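집에서 립밤 만들기, 생각보다 훨씬 쉬워요!

겨울만 되면 입술이 다 트는 분들 많으시죠? 저는 작년 2월에 처음 만들어 보고 완전히 빠져서, 이제는 가방마다 하나씩 넣고 다닙니다. 재료비도 작은 통 하나에 4,000원이 안 들었어요.

준비물
비즈왁스 10g
시어버터 10g
호호바 오일 30g
비타민 E 몇 방울
내열 유리컵, 냄비, 나무 막대, 뚜껑 있는 작은 용기

먼저 용기부터 소독해 주세요. 알코올을 칙칙 뿌리고 뚜껑을 연 채로 바싹 말립니다. 물기가 남으면 나중에 곰팡이가 생길 수 있으니 여기서는 느긋하게 기다리시는 게 좋아요.

유리컵에 비즈왁스와 호호바 오일을 넣고 중탕으로 녹입니다. 불은 꼭 약불! 왁스가 투명하게 풀리면 불을 끄고 시어버터를 넣어 남은 열로 녹여 주세요. 시어버터를 처음부터 같이 끓이면 식으면서 알갱이가 생기기 쉬운데, 저도 첫 판은 모래알 립밤이었답니다(그래도 다 썼어요).

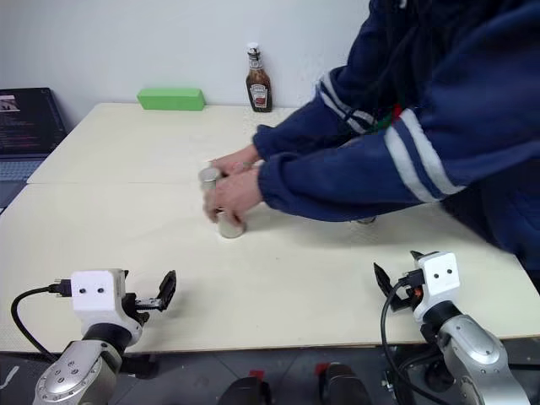 작은 원통형 용기는 넓은 테이블에서 다루면 편해요.

온도계가 있다면 69도 정도까지 식었을 때 비타민 E를 넣고 가볍게 저어 줍니다. 향을 넣고 싶으면 이때 같이 넣으시면 되는데, 입술에 써도 되는 향료인지 꼭 확인하세요. 저는 무향이 제일 좋더라고요.

이제 용기에 붓습니다. 한 번에 가득 채우지 말고 윗부분을 조금 남겨 두세요. 가운데가 살짝 꺼지면 남은 액을 다시 데워서 얇게 덮어 주면 표면이 정말 매끈해져요. 이 순간이 제일 신나요!

뚜껑은 완전히 굳은 다음에 닫습니다. 냉장고에 넣어 급하게 굳히면 갈라질 수 있으니 실온에 그대로 두세요.

너무 단단하면 다시 녹여서 오일을 조금 더하고, 무르면 왁스를 1g씩 늘려 보세요. 여름용은 왁스를 넉넉히 잡는 편이 좋습니다. 완성한 립밤에는 만든 날짜를 적어 서늘한 곳에 두고, 냄새가 변하면 아까워도 버려 주세요.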